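Getting a musty smell out of old jeans and denim shirts

Posted in Laundry and Clothing Care
November 7, 2022

Imelda Pangilinan
I picked up a box of secondhand denim at an estate sale in Layug, mostly jeans plus a couple of work shirts and one long skirt. All of it has that closed-up basement smell. I have run everything through the washer twice on warm with normal detergent. It comes out smelling fine, then a day later in the drawer the smell is back. I don't see any mold spots. Our water here is hard, if that matters.

I don't want to wreck the color because some of the pieces are already pretty faded and I like them that way. I have a top loader with an agitator, and a clothesline I can use when the weather is decent. I would prefer not to buy anything fancy. Is there a way to get this out for good or is it in the fabric?

2 replies

hollisbend
White vinegar. Works every time. Don't use fabric softener.

Marguerite T.
Vinegar can help but I would not stop there. I resell vintage clothes and most of what I buy smells like somebody's crawl space, so this is what I do now.

First, air it before you wash it again. Turn everything inside out, open the zippers and pull the pockets out. The pockets and the waistband hold more smell than the legs do, and a lot of people wash jeans with the pockets bunched up inside. Leave the pieces out for two full days if you can. Outside in shade is best. Strong sun works faster, but it will take color out of the denim, and unevenly along the folds. If you have to do it indoors, spread things out so air can get at them and turn them over at night. I use whatever furniture is free. 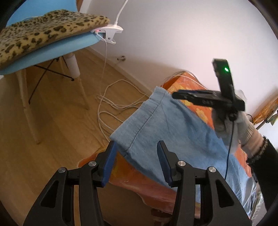 Faded blue denim-like cloth over an orange patterned blanket, hem and stitching showing.

After airing, soak in the bathtub or a big bucket. Cool water, one cup of white vinegar to a gallon, 45 minutes. Push it down so nothing floats. Then drain it and rinse well. Do not mix vinegar with bleach, ever, and don't pour the vinegar in the washer on top of a bleach load either.

Next wash in cold or warm with half a cup of baking soda added to the drum and a bit less detergent than the cap says. Run an extra rinse. With hard water, you may have detergent building up in the fabric, and that holds odor. Too much soap is half the problem in most of the musty stuff I get. Also keep the load small. My old Hukness top loader could hold 6 pairs of jeans if you packed it, but the ones in the middle hardly moved. I do three pairs at a time.

Drying matters more than the washing. Waistbands and side seams stay damp long after the legs feel dry, and if you fold them like that, the smell comes right back in the drawer. That sounds like what you are describing. Hang by the cuffs, so the heavy part is at the bottom, and leave it a few hours longer than you think. If it is humid, finish with ten minutes in the dryer on low.

And check the drawer. Wipe it out with plain soapy water, let it dry open, and take out any old paper liner. I had a dresser that made everything smell until I did that, and I had already washed the same clothes four times.

For a piece that still smells after all this, I use an enzyme laundry soak, the plain kind with no perfume. Try it on an inside seam first. I have had maybe one jacket in the last couple of years that I gave up on.

Imelda Pangilinan
Thank you both. I did the soak and the baking soda wash on the jeans, and left them on the line all afternoon. So far they smell like nothing. You were right about the pockets, I had never pulled them out. The work shirts are still a little off, so I will do those again - the collars seem to be the worst part. I threw out the drawer liner too.

Marguerite T.
Collars are a pain. Rub in a paste of baking soda and water, leave it for half an hour, then brush it off and wash as usual. Use a soft brush on the faded ones.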